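Notebook, dye shed, March
Saturday, started just after 7 a.m.

Madder day! I have been looking forward to this all week. The roots from the Skevavico bed are finally dry enough to grind (three years in the ground, lifted in the autumn, then hung in onion nets over the boiler), and I wanted to see whether they give a better red than the bought powder from Villidard. Short answer, yes, by miles. Longer answer follows, with the mess left in.

Weighed out 400 g of dried root. Broke it up by hand first and then ran it through the old coffee mill in small lots. The thick pieces are a lovely orange all the way through when you snap them, and the thin hairy ones are mostly brown, so I kept those back in a paper bag for a second-rate bath later. The mill gets warm after a few goes. Let it rest between lots or the powder cakes on the lid.

Wool: 149 g of the Pawlak two-ply, in skeins, scoured on Thursday night and left in the alum overnight. It took up the mordant nicely, I think. It has that slightly squeaky feel. One skein was tied too tightly again and I had to cut the ties and do them over in figure-of-eights. Whoever winds next, please leave them loose, I could still see white bands on the last lot where the dye never got in.

Poured boiling water over the ground root and tipped it straight off again, twice. The first rinse comes away a muddy yellow-brown and I am now certain it is the thing that was dulling our reds last year. Kept both rinses in the lidded bucket, as they ought to give a decent peach on silk. Then cool water up to the mark on the big pan, a spoonful of chalk (our rainwater is too soft for madder on its own), and the wool in from cold.

The whole trick is going up slowly. I took an hour and a half to reach 60 degrees and then held it there, stirring every so often from the bottom and lifting the skeins right over. Last time we let it creep past 75 while having lunch and ended up with brick. Perfectly nice brick, but we have plenty of brick.

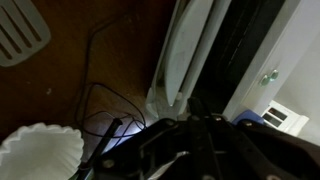 Slotted spatula and the black cables on the bench.

By half past ten the wool had gone from apricot to coral, and by noon it was a proper deep red with a bit of blue in it. I kept lifting a corner out and holding it up at the window like a child with a sweet wrapper! Turned the heat off at one and left everything in the pan to cool on its own.

Results so far, judged in daylight at the door:

Skein A, straight from the bath: full warm red, very even, no banding except a faint patch near one tie.
Skein B, dipped for a minute in weak iron water: plum going on aubergine. Gorgeous. Must not go longer than a minute, the tail end I left in was nearly black.
Skein C, held back for the second bath: clear salmon pink, much brighter than I expected from tired roots.
Test strand in the Villidard powder, same weights scaled down: orange-red, flatter, a touch brown beside the others.

I am going to do a light test on all of them. Half of each card under foil, the other half bare, taped inside the south window. The old weld and woad cards have been up there since the summer and the weld has hardly moved, which cheered me up no end.

Things to sort before the next one. The Skodelus thermometer reads two degrees low against the glass one, so either mark it or bin it. The chalk is nearly finished. The strainer cloth needs a long soak and should stay with the reds from now on (it has left pink freckles on a very innocent hank of cream).

Worked out yardage for the shawl as well. The pattern wants 2640 yards in all if we do the wide border, and I would like every bit of it from one season's roots so the reds sit together. That means a much bigger pan, or several baths blended by swapping skeins about halfway through. I fancy the blending. Tiny differences between skeins look alive once they are woven.

Exhausted bath is still pink, so it stays in the pan under a lid. Silk scraps into it tomorrow, alum first, and one piece with no mordant at all just to see what happens.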